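Chapter 4
Small Glass: Vials, Bottles and How to Look After Them

I broke my first vial before I'd finished my coffee. It was my second morning at Trillton, I set the thing down too close to the edge of the bench, my sleeve did the rest, and I spent a good while on my knees with a dustpan. So if you're nervous about this chapter, welcome! You're in good company.

We spent Chapter 3 on the big stuff (jars, jugs, anything you'd pick up with a whole hand), and small glass is a different animal. It tips over when you breathe on it. It rolls. It's clear, so you lose it against a pale bench, and then you find it with your elbow. The stockroom I learned in held 3261 pieces, most of them shorter than my thumb, and I think I dropped one from every shelf.

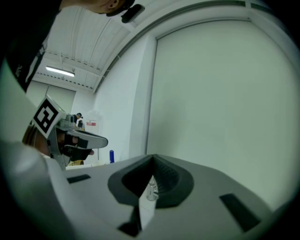
Figure 4.1 A small clear glass vial with a rounded body.

Before you handle any, get to know the shape. The body is where you hold it, and the neck is where beginners want to hold it. Please don't! I still catch myself doing it when I'm in a hurry.

We'll start with picking up and setting down, then go on to rinsing, drying and labels, and finish with packing a tray of 60 for the shelf. The practice sheets call for a Grasteo tray, but any divided tray will do as long as the vials stand upright in it. Set aside a clear stretch of bench and a soft cloth, and take your watch off if the strap is loose.

4.1 Picking Up and Setting Down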